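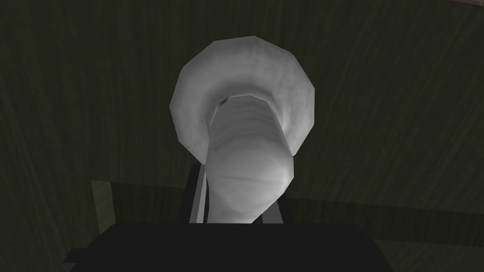
Wednesday, sim bench, second sitting

Went through the draft episode rules for the household scenes again, this time with wrist views and the body view open side by side. Hedvika wants them frozen before the end of September so that Gajdoš can label against something fixed. Notes as I go, tidy later.

Rule 2, definition of a grasp. The draft says "object between fingers". Too loose. Changed to: contact on both inner faces, held for 10 consecutive control steps, object clear of any support. All three conditions are logged by Planside, so no judgement by eye is needed. Where the log and the labeller disagree, the log wins and the episode gets a flag.

Rule 3, grip position. For stemmed objects we allow a grip anywhere on the stem. The draft preferred mid-stem. Struck that out, as it would reject grips near the end that satisfy rule 2.

Rule 5, approach. Fingers at full opening before the last part of the approach, and no closing motion until the target lies inside the gap. Partial occlusion of the target by the gripper's own structure is permitted in the wrist view, provided at least one other view has it clear at some point in the preceding 8 steps. If no view has it, the episode stays in but is marked "blind approach" and kept out of the reference set.
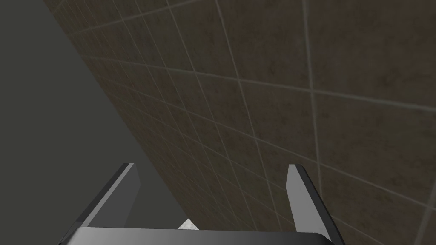 Dušan Machala objected to the eight steps when I read him the wording over the phone: the Cerura controller can pause for longer than that when it replans, so a perfectly good approach would be marked blind for standing still. He would count only steps in which the arm moves. Agreed. Text now reads "8 moving steps", with moving defined by joint velocity above the logging threshold.

Rule 6, idle arm. With two arms in the scene the unused one must hold its pose or return to the rest pose. No drifting. Any contact between the arms ends the episode, whatever the state of the task.

Rule 8, camera attitude. Steep tilt of the body view is not a fault and must not be corrected in post. Rotating frames to make the walls upright breaks the match with the stored extrinsics. Fondisura did this on the previous batch and we had to regenerate it.

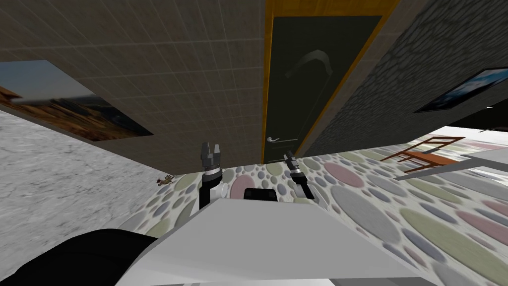

Same rule, second paragraph: labellers give directions in the robot base coordinates only. "Left" and "right" refer to the arms by name and never to the sides of the picture. Added a line on this to the labelling sheet.

Rule 11, simulated versus real. Every exported clip carries the "simulated" field, including crops and stills. The exporter drops it on stills at the moment. Ticket raised.

Open:
- rule 2, support test for objects leaning on a wall
- rule 6, tolerance on "hold its pose", currently blank
- ask Hedvika Malý whether blind approaches count towards the batch total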